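Products > Irrigation > Controllers > Skilis drip controller

Shop Spares Manuals Stockists Contact

Skilis drip irrigation controller

The Skilis opens and closes field valves on drip lines for row crops and orchards. One unit runs up to 15 zones, each with its own start time, run length and soil moisture limit. Programs stay in memory if the power fails.
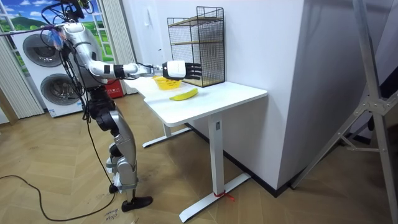

Valve outputs are 24 V AC. Use screened cable where the run passes an electric fence or a pump motor. The longest permitted run is 3000 m with repeaters fitted; without them, consult the cable table in the manual.

Moisture readings come from Nellari probes, two to a zone. Set one at root depth and the other below it. If the lower probe reads wetter than its limit, the controller ends the cycle and logs the time. 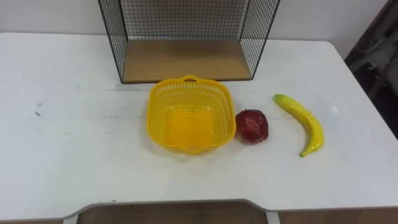 Inlet pressure is checked before each start. A reading below the set value holds all zones and shows fault code 9 on the display. Clean the filter, then press Reset. Older units show the same fault as code 2.

Fertiliser dosing needs the Oltaslow injector, sold separately. Dosing is locked out during the first and last minutes of a cycle so that the lines are flushed.
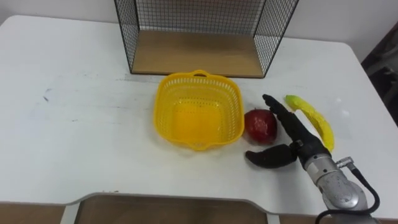 Text: Ratree Wattanapong
Technical check: Régis Lacroix

The enclosure should be mounted out of direct sun with the cable glands facing down. Drain the pressure sensor before the first frost. Replacement glands and fuses are listed under Spares.

Related items
Nellari soil moisture probe
Oltaslow fertiliser injector
Kang inline disc filter
Cable repeater, field type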